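3.2 Viewer ratings and the length of the opening shot

We asked 26 viewers to watch the first 8 minutes of two horror films, Skirnis and Ginier, and to press a key whenever they felt uneasy. The full set holds 380 key presses. Matheson's earlier coding scheme was used to sort them by shot type.
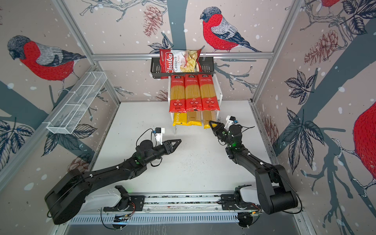
Presses came late in both films. In Skirnis, most fell after the first cut — the long opening shot drew few of them, even from viewers who later called it the tensest part. Ginier cuts sooner, and its presses are spread more evenly. Viewers who had seen other films by the same director did not differ clearly from the rest.

Figure 2. Pasta packages on the white work surface, with two black robot arms and bullfinch wallpaper behind.

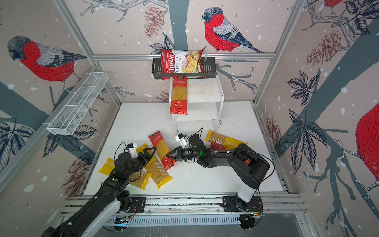 3.3 Sound and silence

The same viewers then heard the two soundtracks without the picture. Ratings for Skirnis dropped, while those for Ginier held steady.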